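설비·자동화 소식 | 현장 노트
1월 / 글 Flekik 셀 담당
통합검색 검색어를 입력하세요 상세검색
분류: 로봇셀 > 유지보수

양팔 셀 작업대 다시 깔았습니다

급하게 적습니다. 다음 조 들어오기 전에 읽고 들어가 주세요. Kendisine 셀, 종이 교체랑 테이프 격자 재작업 끝. 그리퍼 영점도 다시 잡음. 오전에 시작해서 점심 넘겨 끝났습니다.

왜 갈았나

지난번 종이가 앞쪽 모서리부터 들떠서 블록이 자꾸 걸렸어요. 격자도 한쪽이 밀려 있었고요. 테이프 위에 테이프를 덧붙인 데가 있어서 손가락 끝이 닿는 높이가 칸마다 달랐습니다. 덧붙이지 마세요 제발. 떼고 새로 붙이기.

종이는 Softić 롤 그대로 씁니다. 창고 선반 23번 칸에 남은 게 한 롤. 다 쓰면 주문 번호 316으로 넣으면 됩니다. 파란 테이프는 폭 24mm짜리. 더 넓은 걸 붙이면 칸 안쪽이 좁아져서 기준점이 안 맞아요.

작업 순서

전원 내리기 전에 양쪽 팔을 대기 자세로. 손으로 밀어서 옮기지 말고 펜던트로. 지난달에 누가 밀었다가 손목 케이블이 당겨져서 커넥터가 반쯤 빠져 있었습니다. 그거 찾느라 오후 다 갔어요.

베이스 플레이트 주변은 종이를 플레이트 모양대로 도려냅니다. 볼트 위로 종이를 덮지 말 것. 토크 점검할 때 다시 뜯어야 합니다. 칼은 새 날로.

격자는 가운데 세로줄부터. 거기서 좌우로 나갑니다. 가로줄은 그 다음. 반대로 하면 끝에 가서 어긋납니다, 제가 해봤습니다. 주름은 손바닥으로 밀어서 펴는데 완전히는 안 펴져요. 트레이 놓는 자리랑 블록 놓는 앞쪽만 평평하면 통과로 봅니다.

케이블 쪽

손목 케이블은 고리를 넉넉하게. 팔을 끝까지 뻗었을 때 당기면 짧은 겁니다. 스트랩은 위아래 둘 다 확인하고 헐거우면 다시 조이기. 너무 조이면 관절 돌 때 케이블이 씹히니까 손가락 하나 들어갈 정도로만. 뒤쪽 흰 상판에 있는 어댑터랑 전원 브릭은 이번에 손 안 댔습니다. 정리 해야 되는데 시간이 없었음. 다음 점검때 합니다.

그리퍼

양쪽 다 영점 다시. 개폐 반복 50회씩 돌리고 손가락 끝 벌어짐 확인. 왼팔 쪽이 닫힐 때 조금 늦는 느낌이 있어서 Flendureo 드라이버 설정에서 속도값을 오른쪽이랑 맞췄습니다. 값은 셀 옆 점검표에 적어뒀어요. 임의로 바꾸지 말고 바꿨으면 꼭 적기.

확인 동작은 늘 하던 걸로. 흰 블록 두 개, 파란 트레이 하나. 트레이가 빈 상태랑 블록 둘 다 들어간 상태, 두 가지로 봅니다. 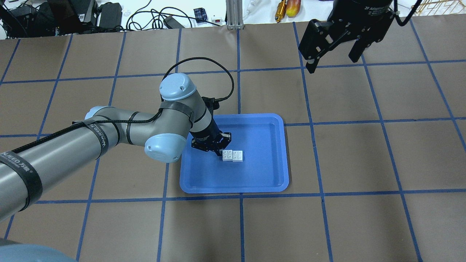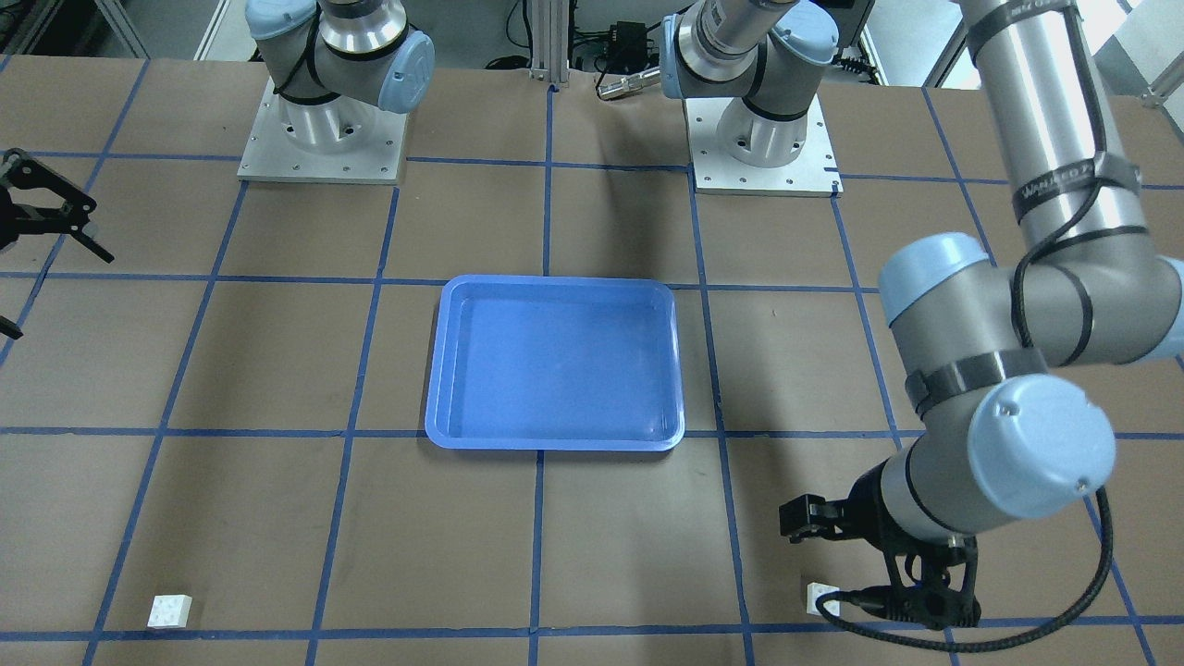

남은 일

- 뒤쪽 케이블 묶기. 라벨도 없는게 많아요
- 펜던트 거치대 나사 하나 없음. 본 사람 있으면 서랍에 넣어두세요
- 점검표 새 양식 출력. 지금 건 그리퍼 칸이 하나뿐이라 왼쪽 오른쪽을 같이 적게 되어 있음
- 손목 캡 나사 풀림 확인. 이번엔 눈으로만 봤고 공구로는 안 돌려봤습니다

교대할 때 볼 것

트레이 위치는 가운데 세로줄 기준입니다. 확인 동작 돌리기 전에 점검표에 있는 그림이랑 맞춰보고, 다르면 트레이를 옮기세요. 프로그램 쪽 좌표를 고치면 안 됩니다. 좌표 고쳐놓고 말 안 하면 다음 조가 하루 날려요.

블록은 앞줄 테이프 가까이에. 스터드가 위로. 옆으로 누우면 손가락이 미끄러집니다. 블록에 먼지나 테이프 풀 묻었으면 알콜 솜으로 닦고 쓰세요. 종이에는 알콜 쓰지 말고요, 울어버립니다.

종이 찢어진 데 보이면 크기 상관없이 점검표에 칸 위치를 적어주세요. 앞줄 왼쪽부터 세면 됩니다. 작은 건 그냥 두고 제가 모아서 봅니다.

비상정지 누르고 나서 복귀할 때 팔 한쪽만 먼저 올리지 마세요. 양쪽 같이. 순서는 펜던트 옆에 붙여놨습니다. 글씨가 작다는 얘기가 있어서 다음에 크게 뽑을게요.

다음 종이 교체는 3월 예정. 그 전에 들뜨면 말해주세요.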